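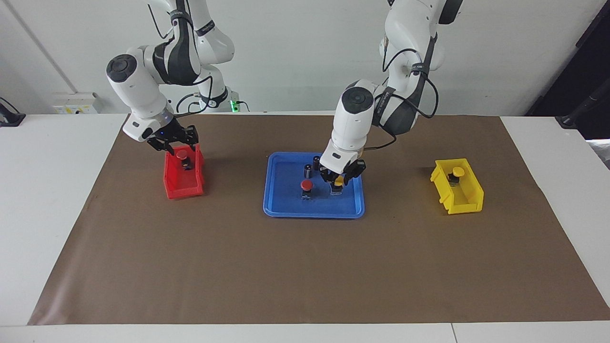 Library > Sport and Recreation > The Bowler's Course Book > Chapter 6

Contents Previous Next Glossary Index

Chapter 6
Finding Your Weight

By the time you reach this chapter you will have spent a fair few afternoons on your grip, your stance and your line, and I hope you have enjoyed them. Most newcomers tell me that line is the hard part of lawn bowls. A bowl is built to curve, and the first time you send one out towards the neighbouring rink and watch it swing back to the jack (or swing the wrong way entirely, with everybody on the bank watching!) you can be forgiven for thinking that the curve is the whole of the game. Stay with it another month, though, and you'll find that your line has settled down quite nicely while your bowls are still finishing two metres short or trickling off into the ditch. What you are missing is weight.

Weight, to a bowler, has very little to do with how heavy the bowl is. It means how far you make it travel. We say a bowl "has the weight" when it's going to reach the jack, and we say it is "heavy" when it will run past. Visitors do find this confusing, particularly when someone on the next rink calls out that they were heavy and looks down sadly at their own shoes.

6.1 Why weight matters more than you think

Suppose you bowl a dozen ends at club level and keep a careful note of where everything finishes. At Nutside, where I coached the Thursday beginners for many years, we did exactly this with 320 deliveries, each one marked on a paper plan of the rink. When we laid the plans out on the clubhouse tables, the marks made a long, thin shape running up and down the green. The misses to either side were mostly small. The misses in length were all over the place, and 130 of those bowls had stopped well short of the jack. A short bowl may sometimes come in handy, but it generally just sits there being a nuisance to your own skip.

You will try this for yourself in Activity 6A, so please keep a pencil in your bag.

6.2 The green has a say

No two greens run alike, and the same green won't run alike at ten in the morning and four in the afternoon. Bowlers speak of a "fast" green and a "slow" one, and here the language plays another trick on the beginner. In Australia and New Zealand, the speed is given as the number of seconds a bowl takes to travel from the hand to a jack twenty-seven metres away. A bowl that takes 15 seconds is on a fast green, even though that is the longer time! The smoother surface lets you roll it gently, so it creeps along and still gets there. On a slow, heavy green you must send it off with much more effort, and it covers the distance sooner. Read that paragraph twice if you need to. I did when I was learning, and then I asked my aunt to explain it again over tea.

The old green at Bullham, laid out in 1806 and still in use, is a lovely example. The end nearest the church stays damp until lunch in September, and I have seen good players from Clalldale lose their first four ends there and win the next six as it dried. They hadn't changed their swing much. They had simply paid attention.

6.3 Where weight comes from

You have three things to work with: the height of your hand before the delivery, the length of your backswing, and the length of your step. Coaches argue cheerfully about which comes first. In this book we follow the Partanen method, which begins with the step and leaves the arm to swing like a pendulum. If you were taught differently and it suits you, by all means keep on, but do read through Section 6.4 before you decide.

Before you go on, you should be comfortable with:
- the delivery stance (Chapter 3)
- forehand and backhand line (Chapters 4 and 5)
- the terms jack, ditch, end and mat line

Filed under: Bowls, Coaching, Beginners, Outdoor Sport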